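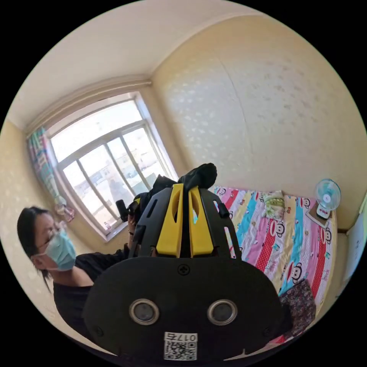
By the big window, mid-morning. Patterned curtain pulled over to the left with its pink tie.

Tessier Block Print Curtain, single panel
Reviewed by Bujar Grgić

Quick one, writing this between two other things. Had the curtain up since April. Short version: good curtain, dumb tieback instructions, buy it if your window gets hammered with light like ours.

What I wanted. Something with color. The window is huge, white frame, lots of small panes, faces out over low buildings and everything out there is beige or gray. Plain white panels would have been fine but I had plain white panels for years and was sick of them. Wanted one panel only, pulled to one side in the day, across at night. Most shops only sell pairs.

Looks. Blocks of teal, pink, green, blue. Brighter than on the website, be warned. My sister said kids room. I say cheerful. Teal is the one you notice first in the evening, pink takes over in the morning when the sun comes in. Pattern goes right up to the side seams, no ugly blank strip.

Light. Not a blackout curtain and they don't claim it is. Morning sun still gets through, just softer, and you get a bit of color on the wall which I like. If you sleep days, look elsewhere. For a living or work room it's plenty. With it open we get the full blast, great for sewing or anything fiddly with black fabric where you can never see the stitches.

Stacking. This is where it wins. Gathers up really narrow against the wall. My old ones bunched into a fat lump and ate part of the glass. This one you push over, tie, done, and the panes are clear.

Tieback. Ok so. I use a pink one, low down, near the bottom end of the curtain. The leaflet wants it up at the middle, with a hook, and shows a drawing I could not make sense of in 3 tries. Ignored it. Tied low it holds the fabric in a column and stops it blowing about when the window's open. Tied in the middle it flared out at the bottom and I kept catching it with the chair.

Hanging. Took me 2 goes. First time I had it inside out (my fault, the back is nearly as bright as the front). Rings slide ok, one was stiff, bit of candle wax on the rod fixed it. You'll want a second person if your ceiling is high, my arms were dead.

Washing. Cold, twice so far. No color run that I could see. Came out creased like crazy, I just hung it up damp and most of it dropped out in a day or so. Didn't iron. Life is short.

Versus others. Looked at the Cluvent one first, nicer fabric to touch but pairs only and the green was a sad green. Ulent had a similar block print, thinner, you could see daylight thru the seams on the store sample. So Tessier.

Bad stuff: the leaflet, see above. Hem on one corner had a loose thread on arrival, snipped it, fine since. Only comes in two lengths, and ours wanted something in betwen so I turned it up by hand.

Would I buy again, yes. Four stars out of five, one off for the leaflet and the lengths. If they did a long version I'd put one in the bedroom too, with a lining behind it.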